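25 October 2020, Mirnetside workshop, back bench

Picking this up again after far too long away from it. The last proper entry on the walnut ink is from July, and I can hardly read my own writing in it, so let me start by putting down where things stand before I forget again.

The July batch (green hulls, picked up off the ground under the big tree at the end of the lane, left to go black in a covered bucket) is still good. I opened the jar this morning expecting mold and there wasn't any, only that lovely sour, leafy smell that I have come to like and that Mirta says reminds her of a wet dog's blanket. It has thrown a fair bit of sediment. I poured off the top through an old cotton pillowcase and kept the sludge at the bottom in a separate pot, which I think we should try as a wood stain one of these days. I've written SLUDGE on the lid so it doesn't get rinsed out by some kind soul doing the dishes.

Color on the plain drawing paper is a warm middle brown, a touch redder than I remember. On the cotton rag it goes cooler and a bit flat, and I don't know why. Mirta Montecinos thinks it's the sizing and she is usually right about paper, so I'm leaning that way, but I'd like to see it on an unsized sheet before I write it down as a fact. She has promised me some offcuts of the Gredov paper, the heavy one with the soft edges.

Today's new batch is the one I am excited about! Hulls were already brown and crumbly this time, so I skipped the bucket stage altogether and went straight to the pan. Covered them with rainwater, brought them up slowly, and kept them just under a simmer for 4 hours with the lid tilted. I topped up twice when the level dropped below the hulls. By the end it was coating the spoon a little, which the July batch never did, and when I dragged a drop across the test sheet with a stick it left a good dark line with a nice fat edge to it.
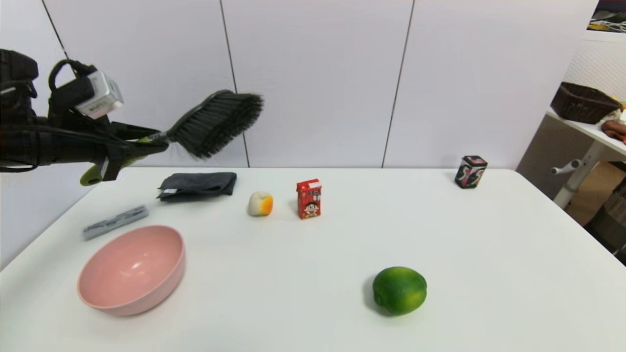 The thing I keep going back and forth on is gum arabic. With none at all the ink runs into every fiber of the cheap paper and you get little whiskers on each stroke. With a generous spoonful it sits up beautifully but stays tacky so long that I put my sleeve through a whole page of tests last time, and I was wearing the good gray sweater. I tried two strengths today, a weak one and one double that, both from the Rizvi powder dissolved overnight. The weak one already looks like plenty for a dip pen. For brush work I'd go without and just accept the softness, but I know others here feel differently and I'm happy to be argued with.

Pen notes, mostly for Mirta: the Nosteo nib hates this ink. It blobs on the downstroke, then starves, then blobs again. I wiped it with spit (yes, I know) and it behaved for a line or so and went right back to sulking. The plain old school nib from the tobacco tin is far happier, and a cut reed is happiest of all. I wrote out most of my grandmother's plum cake with the reed, which is why there's a recipe pinned over the drying rack, and anyone who wants to copy it down is welcome.

I put a clove in each jar against mold, as usual, and a splash of vinegar in the new one only, so that we have something to compare. Should have labeled them right away and didn't, but the new jar has the chipped rim.

Light test: cut strips from sheet 2139 in the swatch book and taped them to the south window, with the bottom half of each one tucked under black card. Please leave them alone even if they look like trash. I did the same thing in the spring and somebody very tidy took them down, and I lost over 2 months of sun.

Still to do. Try the unsized offcuts when they come. Grind a little of the rusty nail water into a small amount of the new batch, to see how dark it will go before it turns gray on us. Ask Mirta whether she wants a jar for the card printing, and if she does, whether she minds the smell. Buy more small jars, the squat kind with the wide mouth, because the tall ones tip over as soon as you look at them. Return the pan to the kitchen, scrubbed, or more likely own up and buy the kitchen a new one.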